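Muvix hand-held gripper pair: a long squeeze

Reviewed May 21, 2019

There are people who teach robots by writing clever code, and there are people who teach robots by folding the same T-shirt until they start to resent T-shirts. I belong to the second lot. My employer wants arms that can deal with laundry, the arms want examples, and so I've spent more of my working life than I'd care to admit pinching cotton with somebody else's idea of a thumb.

Until recently we did this with the Stalodis pair, which is sturdy, dependable and has the trigger action of a rusted garden gate. The Muvix set came to us on loan from Uddin, the reseller, with a charger, a bag of spare tips and a manual that spends 4 pages on how to open the case. I'd opened the case by then.

The idea will be familiar if you've read anything else on this site. You hold one gripper in each hand, or share a pair between two people, and do the job by hand while each gripper records what it sees. Later on, a robot with the same fingers has a go at copying you. The quality of the tool matters a good deal, as every wobble in your wrist goes into the recording and comes back to haunt you through an arm that cost more than your car.

We started with clothes, two of us at one round table with a gripper each. Sleeves are the proper test. A body panel will forgive you almost anything, but a sleeve wants to be taken by the very end, without bringing half the shirt along for company. The yellow tips on the Muvix are good at this. I could see where they were from any angle, and seeing them against dark cloth turned out to matter more than I'd expected. With the Stalodis I tend to grope about and hope. 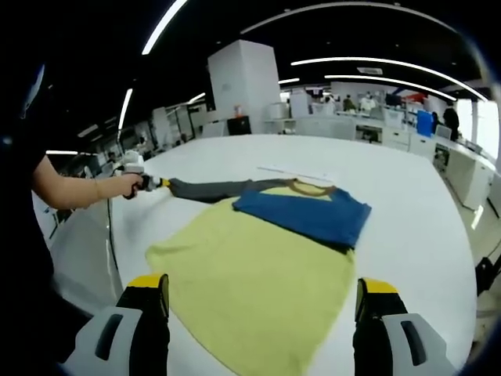

Dilani Gazi would like it put on record that I'm being soft on them. The tips are fine, she says, but try pinching a single layer off a stack of two garments and you'll get both every time, unless you come in nearly flat to the table, at which point your knuckles are in the way. She also thinks the handle was shaped by someone with hands like dinner plates.

She has a point about the stack. I got better at it after an afternoon, by coming in from the side and closing slowly, but I've had years of practice at being patient with fabric and a beginner hasn't. The handle suits me. I do have hands like dinner plates.

Weight next. The Muvix is lighter than our old pair and you notice it after the first hour, mostly in the forearm. The balance is a touch top-heavy, with that rounded housing sitting above the hand, and when I was tired the thing started to nod forward like a man on a late train. A wrist strap would help. There isn't one in the box.

The trigger is the best part. It has a long, even pull with no click in the middle, so you can nearly close the fingers and hold them there while you make up your mind. That's handy for corners, where you want to arrive almost shut and nip the last bit. We did triangle folds to try this out, which are harder than they sound, since the layers creep apart the moment you look away.
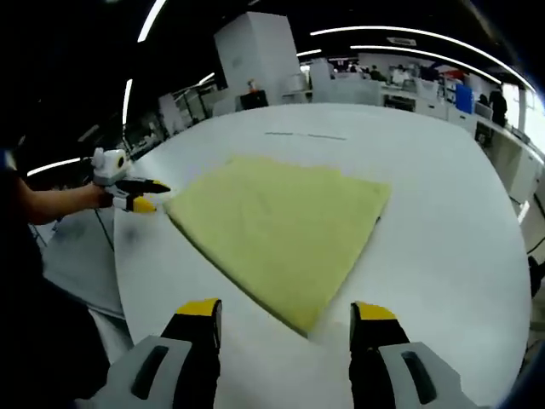 Two grippers, one triangle: the left-hand tips at the corner of the cloth.

Sharing the pair between two people brings its own comedy. You have to agree who pulls first, and there's a natural human urge to be helpful at precisely the wrong moment. I can't blame Muvix for that, though a small light to show the other person you've closed your grip would save some muttering.

Now the moans. The cable is too short for a table of any size and too stiff to lie flat. The slots in the finger shells collect fluff. Swapping a tip needs a tiny hex key, supplied, which I have already lost, and the replacement Uddin sent was the wrong size. The software, Kunthorpe, is somebody's first attempt at software. It names every recording with a string of numbers and then sorts them in an order known only to itself. I had 200 clips by the end of the second day and renamed them all by hand, in a mood.
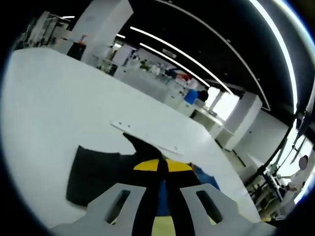

It does at least save everything, and I never lost a clip, so I suppose I'd take rude and reliable over the other way about. The Stalodis software is lovely to look at and once ate a whole morning.

Battery life was fair. We got 3 hours from a charge, with the fingers in more or less constant use, and then a polite beep and nothing. Charging while you work is possible if you don't mind a second cable joining the first.

Would I buy it? For cloth, yes, and I've told the people with the budget so. For anything heavy or slippery I'd want longer with it, as the tips feel made for soft goods and I didn't fancy testing that theory on the office crockery. If you already own the Stalodis and mostly move boxes about, stay where you are. Sérgio Caldeira has asked to borrow the set in June for his own trials with rope, and I've said he can have it provided he brings a hex key.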